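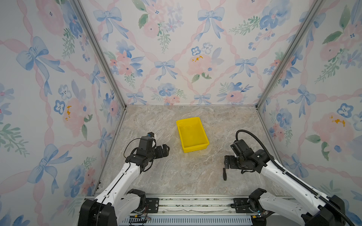 4. Checking the cables and the home position

Do this check every 20 working hours and after each repair of an arm.

1. Put the yellow tray in the middle of the work surface. It must be empty.

2. Switch off the power of both arms and wait until the motors are quiet.

3. Look at the cable on each arm from the base to the wrist. The loop at the wrist must be free – it must not touch the gripper fingers.

4. Try the bolts of the two black mounting plates by hand. If one moves, tighten it and start again from step 2.

5. Switch on the power and send both arms to home. Read the counter on the Atedent controller. The right value is 2,724. A small difference is allowed, up to 4.

Note: When the counter passes 2,000 during the movement, the arm slows down. It is normal.

CAUTION: Keep your hands out of the enclosure while the power is on, also when the arms stand still.

If the value is wrong two times, do not change it yourself. Write it in the cell book and call Ratih Khoo at Brelden.

Last changed: 13 November 2019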